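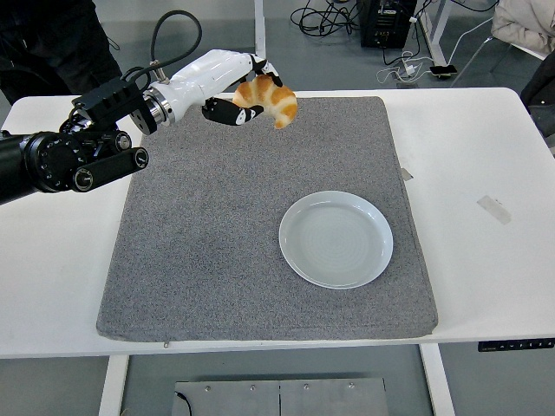

Feb 1, 2018

Okay, I promised a bunch of you a thread on what collecting demonstrations is like day to day, and I have tea and a free evening, so settle in. I work on the breakfast set at Kemgate, which is our name for the pile of tasks where an arm learns to handle food and dishes.

The short version of the job: a person guides the arm through a task, the system records what the arm did and what the cameras saw, and later a model trains on all of it. One run through the task is an episode. My goal for a good day is 50 episodes that I would be happy to show someone.

This week is croissant to plate. I lobbied for it for ages (I'd been stuck on blocks since July and I was so ready for something with a curve to it!). Blocks are lovely and polite. You close the fingers, they stop, done. A croissant has ridges and a bend and a tip that droops, and every grasp comes out a little different.

That variety is the whole point, so I try hard to keep it in. I change the starting angle, I move the plate to the left or right side of the mat, I come in from over the top or a bit off to the side. If I let myself get comfortable I'll do the same pretty grasp all afternoon, and then the model only knows one pretty grasp.

My little routine, for those who asked: plate down, croissant down, arm home, start recording, do the task at a calm pace, let go, back off, stop recording. Then I type a note right away. I used to save the notes for the end of the day and oh my, the things I could not remember.

About pace, because I got this wrong for weeks. I was moving fast to get my numbers up, and the playback looked twitchy, all these tiny corrections at the end. Now I take around 10 seconds from first touch to release and the motions are so much smoother. Fewer episodes, nicer episodes.

We keep the fumbles too, by the way! If I bump the rim or lose my grip and then recover, that gets its own label and stays in. The folks at Koutsoukos, who train on our data, asked for more of those, and I was a bit too pleased to hear that my clumsiness was in demand.

What I throw out: anything where my hand wandered into view, anything where a camera dropped out, and anything where I stopped halfway to think. That last one hurts, I do a lot of stopping to think. Yesterday it cost me 6 episodes.

Someone at Fedildale asked if we use the same table setup every time. Mostly yes for this batch, and then the Kundness batch shuffles things, with different plates and different lighting. I like learning the task in one spot first, it gets into your hands, kind of like driving your own car before you rent one.

Also, please plan your breaks. I do 2 hours and then I get up and walk, even if I'm on a roll, especially if I'm on a roll. My shoulders have opinions and the late episodes look sloppy when I skip it.

Next up is probably bagels, and I'm already wondering what I'll do about the hole. Through it or around it? Tell me what you'd try, I'll read everything tomorrow.

Search posts, people, tags

Comments

Through the hole for sure. Then do half of them around the outside so it learns both.

Do you label which direction you approached from, or do you leave that to be worked out from the recording? We've been arguing over this at my lab.

The bit about pace is so true. Slowed down last month and half my discards went away.

I came for the robot and now I want a croissant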